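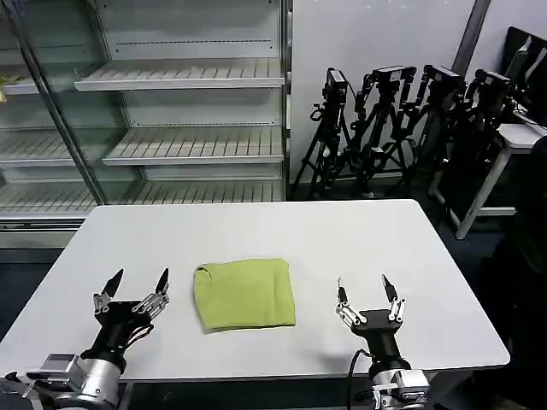 4. Planning the equipment budget

When we first sat down to plan the purchase of a second pair of arms, we did what most small labs probably do and wrote the price of the arms at the top of the page, with everything else in a single line called "extras." That line grew over the following weeks until it had a page of its own, and we would gently suggest that other groups start with that page. Gamach and Trekex both gave us quotes for the arms that were close enough to leave the choice to delivery time and service terms. The real differences were in the small parts. Replacement gripper fingers came to $317 a set from Gamach and $252 from Trekex, and the cable kit, which we had not thought of at all in the first draft, added another $539 to either order.

Cloth folding shaped the plan more than any other task we had in mind. It asks for two arms that can reach the same piece of fabric, so a single arm bought now with its partner promised for next year would have left us with half a workstation — and a full set of maintenance costs. Figure 4 shows the kind of work the purchase has to support. We therefore budgeted by the pair throughout, spare fingers included, and kept the table, the cloths and the camera stands on a separate sheet, where they can be replaced from ordinary supply money without anyone having to reopen the capital request.

Figure 4. Two-arm work on a cloth. The right gripper holds one corner slightly raised, with the left gripper at the opposite upper corner.
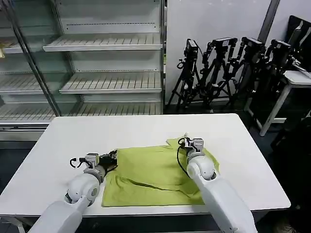 Svetozár Koubek, commenting on an earlier draft of this section, felt that we were still being too kind to the quotes. In his view the spare parts should be ordered together with the arms and paid from the same money, as a lab that waits for the first broken finger will lose days of work to shipping and paperwork. He also asked why we had left training time out of the comparison.

We have followed him on the first point, and the revised plan puts two sets of fingers and one cable kit in the opening order. On training we can only say that both suppliers included an introductory visit in the quote, and that we had no fair way of putting a price on the hours our own people would spend afterward. Those hours are listed in the plan without a dollar figure.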